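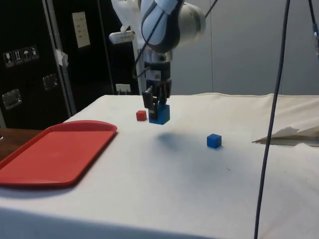

Teresa told me to skip the ferry and take the early bus instead, and she was right, and I have now had to admit this in writing because she reads these. Hi Teresa.

So. Minwood. Four nights, got back late last night, laundry is still in the bag, typing this with one eye on the clock because I have work in an hour. Sorry in advance for the spelling.

The bus leaves Damgate at 6:10 in the morning. Brutal. But you get the coast road the whole way with the sun coming up and hardly anyone else on board, just me and a man asleep under his own jacket. I had a cheese roll and a terrible coffee and was very happy. It takes 90 minutes if the driver is feeling it, longer if he stops to talk to people, and ours stopped to talk to people.

Minwood itself is small. One long street, a harbor, a church with a blue door, too many gulls. Population 3,000 according to the sign, though in August you'd think someone added a zero. I stayed at a guesthouse called Kettunen up the hill. Up up up the hill. There are 181 steps from the harbor to the front gate, painted on the wall at the top so you know what you just did to yourself. With a suitcase. Bring a backpack, please.

Room was plain and clean and smelled of soap. Window that opens all the way, which I care about more than I probably should. Breakfast is on the terrace from eight and it's bread, eggs, some kind of plum jam I'd go back for on its own. I asked to buy a jar and got two, wrapped in a dish towel, and now I own the dish towel too I guess.

Day one I did nothing. Walked to the end of the harbor wall, walked back, had a nap, fish soup. Good day.

Day two was the cliff path to Wasum. Now, the guidebook says easy. The guidebook was written by a goat. First part is fine, wide and grassy, little benches. Then there's a stretch where the path goes narrow and crumbly and the wind gets under your hat and you have a think about your choices. I sat down and ate an orange until I felt better. After that it drops into the trees and its lovely, all shade and pine smell, and you come out right above the beach.

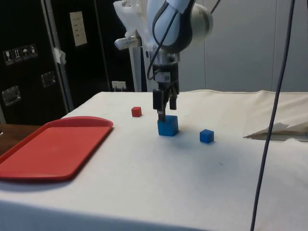
You should have gone on to the second cove, Valter Mendes wrote to me when I posted about Wasum the other night, it's ten more minutes and there's a shack that does grilled sardines. Ten more minutes! I was lying on the first beach eating crackers. Crackers, Valter.

Anyway the first beach is still great. Pebbles, so wear shoes, and the water is cold enough that I made a noise. Swam twice. Got the bus back because no way was I doing the crumbly bit again. Fare was 2 coins of something, the driver picked them out of my hand.

Day three it rained sideways. Sat in the bakery on the long street and read an entire paperback somebody left on the windowsill - the last page was missing, so if anyone knows whether the sister gets the house, tell me. Dinner was the soup again. No regrets.

Last morning I wanted to go see the lighthouse but it's only open in the afternoons and my bus was at noon. I did check the times before I left home. I checked them wrong.

Would I go back, yes, in spring maybe when there's fewer people and the steps aren't quite so hot. I'd do three nights at Kettunen and then one over in Wasum so I can get to the sardines without the goat path. If anyone has stayed in Wasum and can recomend somewhere, leave me a comment, cheap is good, window that opens is better.

Ok, really have to go, can't find my shoes.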